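Imprimer | Envoyer par e-mail

Retrait d'un disque dur par bras robotisé : tiroir qui se coince

Posté par Furtado

Projet de fin d'année en automatique. Le bras doit extraire un disque 3,5 pouces d'une unité centrale ouverte, couchée sur la table, puis le déposer dans un support imprimé en 3D. Sur 30 essais, 9 se terminent par un blocage du tiroir en début de course. Programme écrit sous Vultix, vitesse réduite à 15 mm/s. La trajectoire est rectiligne dans le repère de la table.

Poste de travail, puis pince et cadre bleu de près : 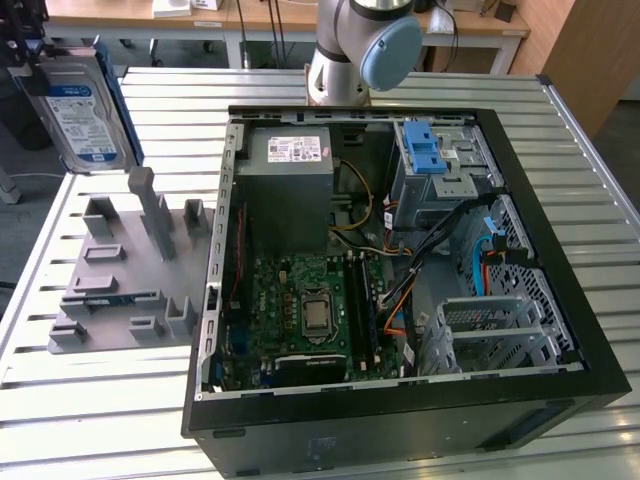
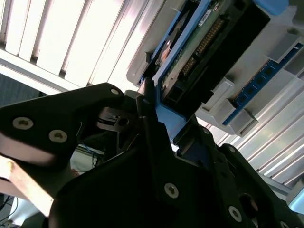 Le blocage survient toujours du même côté. Faut-il corriger l'orientation de la pince ou passer en commande d'effort ?

Posté par Erkeck

Votre axe d'extraction n'est sans doute pas parallèle aux glissières. Relevez deux points sur la baie, recalculez le repère outil et refaites une série. Un écart de presque 2 degrés suffit à coincer un tiroir. La commande d'effort vient ensuite – elle masque un mauvais repère, elle ne le corrige pas. Bridez aussi le boîtier s'il est simplement posé.

Posté par Rerport

Même problème en club l'an dernier. On a changé les doigts et c'est passé.

Imprimer | Envoyer par e-mail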